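Jan 11, 2026

Woke at 6 to the sound of the neighbor scraping his windshield, which on a weekend is an act of aggression. Lay there and composed a letter to him. It was a good letter. Fell asleep before the closing.

Up properly at nine. Porridge, because I bought the large bag of oats in August during a phase, and the phase ended but the bag did not. Then I sat down to do the thing I have been promising to do since Christmas, namely count my words. The book about the Mallbridge canal stands at 3,606 words. I had told people it was "well along." For a book about a canal that took eleven years to dig and carried boats for nine, perhaps 3,606 is all it deserves, but I had pictured something with a spine.

Read the whole of it over coffee. The opening chapter is fine. The second chapter is the opening chapter again with the paragraphs in a different order, and I have no memory of doing this. Cut 454 words, all of them about mud. Felt very professional. Put some of the mud back.

The old desktop made its grinding noise through all of this. It has made that noise for two winters now and I have dealt with it by turning up the radio. Everything I have on the canal is in there, including the toll ledgers I photographed page by page in the county record room until my back went. I should copy it all somewhere else. I have written that sentence in this diary before, I think more than once.
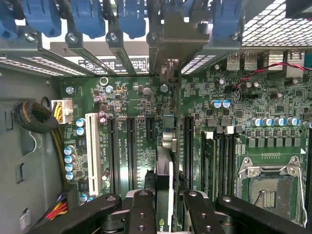
Walked out to Skurkwood before lunch to look at the lock. I say lock. It is a dent with brambles in it. The county put up a board a few years ago explaining that the dent is historic, and somebody has since backed a truck into the board, so it now leans over and explains this mainly to the ground. I crouched to read it. A woman with two spaniels asked if I was all right. I said I was researching. She moved the spaniels to her other side.

Still, I stayed for most of an hour. If you stand on the uphill bank with the low sun coming through, you can make out the line of the towpath going off through the birches, dead straight, when nothing else in that wood is straight. Men dug that with shovels, in winter, for a company that paid them late. I have a page of their complaints and I have quoted none of it, having spent my best paragraph on the chairman's hat. Wrote COMPLAINTS on the back of my hand in ballpoint. It's still there tonight and looks like a tattoo I would regret.

Soup for lunch, the leek one, too much pepper. Did the dishes. Did yesterday's dishes. Cleaned the top of the refrigerator, a sure sign that I was meant to be writing.

Spent the early afternoon sorting the desk drawer, telling myself it was work. Things go in there and never come out. I found four copies of the same map and a recipe for pickled beets.
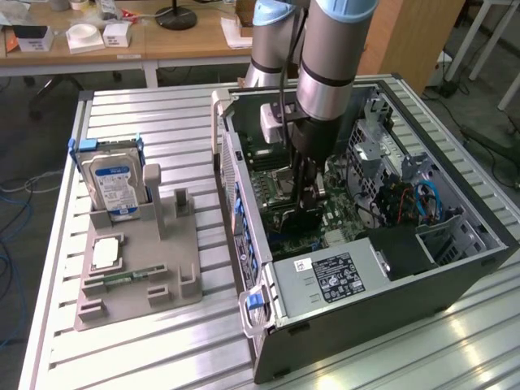

*Desktop tower on its side on the ridged bench, side panel off. Blue tabs down the front edge.*

Then, to my surprise, two real hours of writing. Started the complaints chapter from nothing. The diggers' letters are wonderful once you stop being distracted by hats. One man asks for his wages, his boots and an apology, in that order. Another writes only to say that the first man's boots were his. I typed with my coat on, the study being the one room the heating has never heard of, and when I looked up it was dark and I'd forgotten to be bored. 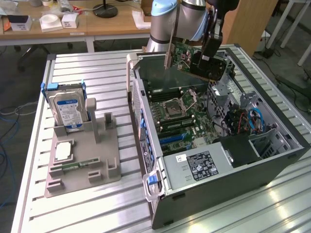
The cat came in at five and sat on the ledger notes until I fed her. Major is on a diet, a fact known to everyone in the house except Major. She had her measured scoop and then sat by the bowl, looking at me the way the diggers must have looked at the chairman.

Rang my sister, who asked how the book was going. "Well along," I said. She asked whether there was a murder in it. I said there was a dispute over boots. She said she'd wait for the paperback.

Leftover soup, less pepper now or else I've stopped tasting it. Trash out. Neighbor's windshield already frosting over again, so I know what time I'm getting up tomorrow.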